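How to Set a Table From the Middle Out

Last updated: November
Reading time: 2 min

This is the method we use at Elwood for everyday meals on a large bare table. Everything goes in a row across the middle first, and the places get laid from there. 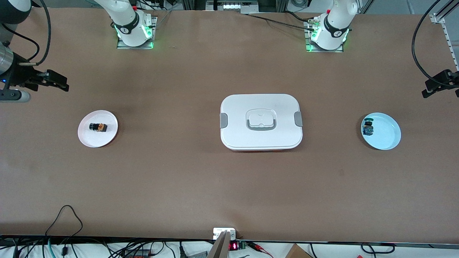

Clear and wipe the table

Take off anything that won't be used for the meal. Wipe the top with a damp cloth, working from the far side toward you, then go over it with a dry one. A matte top like our brown one doesn't show streaks much, but it does hold on to crumbs and grease, so run your hand over the surface when you're done. If you feel grit, wipe again.

Skip spray polish. It leaves a film, and plates slide on it.

Make the row

Bring the dishes out and set them in a line across the middle of the table. Start on the left with the plates. Leave a hand's width between one thing and the next so you can pick each one up without knocking its neighbor.

Check everything while it's in the row. Turn the plates over and look for chips on the underside. On a plate with a raised rim, run a fingertip along the inside of the edge, where dried food tends to stay after a quick wash. White plates show marks best in daylight or under a lamp placed low to one side. Anything that isn't clean goes straight back to the sink.

Lay the places

1. Put a chair at each place before you put down a dish. It's easier to center a plate on a chair than the other way around.
2. Move each plate from the row to its place. Hold it by the rim with both hands.
3. Set it 2 inches in from the edge of the table.
4. Put the fork on the left, then the knife on the right with the blade facing the plate. The spoon goes outside the knife.
5. Set the glass above the tip of the knife.
6. Fold the napkin and tuck it under the fork, or lay it on the plate if space is tight.

Serving dishes go where the row was. Keep hot ones on a trivet – a matte finish can turn pale under heat, and the mark is hard to get out.

After the meal

Reverse the order. Scrape the plates, bring them back to the middle and stack them there, largest at the bottom. Carry small stacks. We store ours upright in the Prosten rack with a sheet of paper towel between plates that have a glossy glaze.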